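Irka hand-held gripper

The Irka is a hand-held gripper used to record manipulation tasks for robot learning. An operator carries it through ordinary household chores while a camera on the tool looks out past the jaws. It was developed at the Mikgate workshop by Reinhold Strobel, and its upkeep procedure was written down by Nighat Soomro. The tool is well liked for how much of it can be serviced at a desk with simple hand tools, and that openness is a real pleasure for anyone who enjoys looking after machines!

Setup

A working pair consists of 2 grippers, one for each hand, matched by serial number. Before the first take of the day, the lens is wiped with a dry cloth, the jaws are opened and closed fully, and the camera is checked for focus. The wide lens sees a great deal of the room – and also a good part of the tool's own housing, so any shift in the camera mount shows up at once as a change in the outline of the cutout. Operators compare this outline with a stored reference picture. If the two differ, the mount is loosened, reseated and tightened again in a cross pattern. 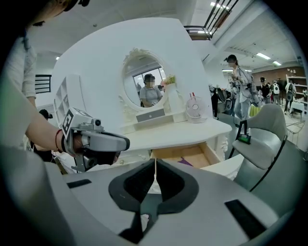 View from one hand-held gripper toward another, with a black-and-white marker block on its upper rear. A white vanity desk with an open drawer stands behind.

Marker block

Tracking depends on the printed marker block being clean, flat and firmly fixed. Fingerprints are the usual trouble, and a soft damp cloth removes them. Scratched faces are replaced as a set, never singly. After any replacement the tool is calibrated on the Jodus stand, a wonderfully simple jig that holds it still in 5 positions.

Routine care

The jaw slides are brushed out weekly and given a thin film of Prantl dry lubricant. Oil is avoided, as it collects lint from cloth tasks. Finger pads last roughly 397 hours of use; worn pads turn shiny at the tips and begin to let go of thin fabric. Changing them means removing 4 screws, and the old pads pull straight off.

Stiff closing is nearly always caused by dirt in the slides – the spring is seldom to blame. A gripper that still sticks after cleaning is taken out of its pair and opened on the bench.

See also: Jodus stand; Fiducial marker; Camera calibration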